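Trinkbecher Rillix aus Kunststoff, farbig

Artikel Nr. 300-R
Farben: Rosa pastell, Limettengrün, Himmelblau
Inhalt: 300 ml
Verkauf: einzeln oder im Karton zu 20 Stück, farblich gemischt nach Wunsch
Lieferung: ab Lager Nyberg, in der Regel 2 Werktage

Der Rillix ist unser einfachster Becher und der, den wir am meisten verkaufen. Wir führen ihn seit der Eröffnung von unserem Geschäft. Er hat eine hohe, leicht konische Form, oben breiter als am Fuß, und einen schmalen gerollten Rand, der beim Trinken angenehm an den Lippen ist. Henkel, Deckel oder Aufdruck gibt es bei diesem Modell nicht. Wer einen Namen auf dem Becher braucht, schreibt ihn am besten mit einem wasserfesten Stift auf den Boden.

Die Becher werden gekauft von Kindergärten, Ferienlagern und Vereinen, aber auch von Familien, in denen jede Person ihre eigene Farbe haben möchte. Alle drei Farben haben dieselbe Größe und denselben Preis, man kann also später eine Farbe nachbestellen, ohne dass die Sammlung ungleich aussieht.
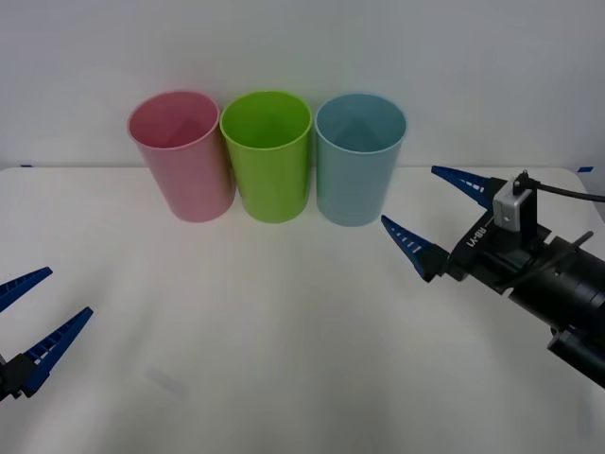

Tadeo Ibarra schreibt, er habe im Oktober zwei Kartons für eine Sommerküche bestellt, und das Grün sei in der Wirklichkeit kräftiger, als er nach dem Wort »Limette« gedacht habe; das Rosa sei dagegen sehr zart. Gestapelt brauche ein Karton wenig Platz im Schrank, nur solle man die Becher vorher gut trocknen, sonst würden sie aneinander kleben.

Diesen Rat geben wir gerne weiter. Nach dem Spülen die Becher bitte mit der Öffnung nach unten abtropfen lassen und erst danach ineinander stellen. Wenn zwei doch einmal fest sitzen, hilft es, den unteren kurz in warmes Wasser zu halten und den oberen mit leichtem Drehen zu lösen.

Reinigung und Gebrauch

Spülmaschine: ja, im oberen Korb.
Mikrowelle: nein.
Heiße Getränke: nicht empfohlen, lauwarmer Tee oder Kakao ist möglich.
Saft von Roter Bete oder Karotte soll man nicht über Nacht im Becher stehen lassen, besonders beim rosa Becher kann eine Verfärbung bleiben.

Größere Mengen

Ab 400 Stück machen wir Ihnen ein eigenes Angebot. Bitte nennen Sie in der Anfrage die gewünschte Aufteilung der Farben und die Lieferadresse. Einzelne Farben können vor den Sommerferien knapp werden, dann melden wir uns vor dem Versand und schlagen eine andere Mischung vor.

Passend dazu

Kanne Pravidari mit Deckel
Tablett Sirkar, klein und groß

Preise und Lieferzeit auf Anfrage beim Kundendienst. Rückgabe von unbenutzten Bechern ist im originalen Karton möglich.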